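I've had the Lahlou lumbar roll in my office chair since March, and enough of you have asked me about it that I'm giving it its own page. We stock it in both sizes now. 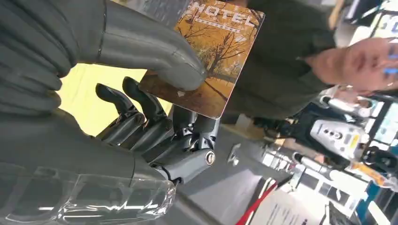
## What it's like to sit against

Firm! Firmer than you'd guess from squeezing it in the shop. The first couple of days I kept sliding it up and down, and it ended up lower than I thought it should be, right at my belt line. After that I pretty much forgot it was there (until I drove home without it and grumbled the whole way).

If you like something softer, look at the Cilline cushion instead. It gives a lot more, but I find I slump into it by late afternoon.

## Sizes and price

| Size | Item no. | Price |
|---|---|---|
| Regular | 108 | $113 |
| Long | 373 | $146 |

The long one suits wide car seats and recliners. I'm not a big guy and the regular is plenty for me. Both come with the strap and one washable cover. Spare covers are made by Bestent, and they run a bit snug, so zip them up slowly.

## Before you order

Wash the cover cold and hang it up. The foam core stays out of the machine, please!

If you have a new back injury, or numbness or tingling in your legs, see your doctor or chiropractor first. A cushion can wait.

Unused rolls can come back to us at Skekudix, strap included.

Kai Hamann
Updated December 18, 2023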